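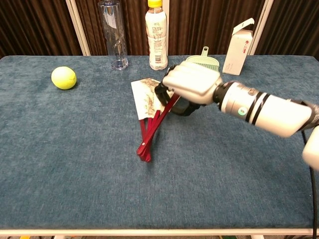
Fig. 4. Grip practice on the carpeted table, with the folding fan in hand.

Section 4: Teaching the hand to hold things

Okay, the arm is bolted down, the Jolten controller is talking to it, and you've got a green light behind the wrist. Now the fun part! I do all of this on carpet. Bare tabletop works too, but things skid around on me and I end up chasing them.

1. Put out a handful of objects that feel nothing alike. I like a fuzzy ball, an empty water bottle, a full bottle with a cap, a dustpan and a cardboard box. Keep the ball well off to one side or you'll be fetching it all evening.

2. Leave the front half of the table clear. The hand needs somewhere to set things down.

3. Check the cable. Mine hangs straight down past the front of the table, so walk the arm through its full sweep by hand (power off!) and make sure nothing pulls tight.

CAUTION: Keep your own fingers out of the palm whenever the power is on. I mean it.

4. Open the Birneck software, go to Grip, and set the force limit to 23. The slider goes all the way up to 100 and you do not want to be there. I squashed a perfectly good box at 60-something.

5. Start with the empty bottle. Close, lift, wait a breath, put it back. Save the grip once you like it.

6. Try the fan last. Open it partway, tip the paper upright and bring the fingers over the top of the ribs, with the thumb tucked underneath. Go slow on the close. Paper tears so easily, and I've been through a few fans already.

Note: If the fingers stop short, raise the close time to 3000 ms before you touch the force. Nabila Bennani at our workshop figured that one out and it saved me a whole bag of fans.

7. Save the fan grip under its own name. Mine is in slot 126, which makes sense only to me.

If the light behind the wrist goes out, stop there, switch off at the wall and go back to the wiring checks in Section 2.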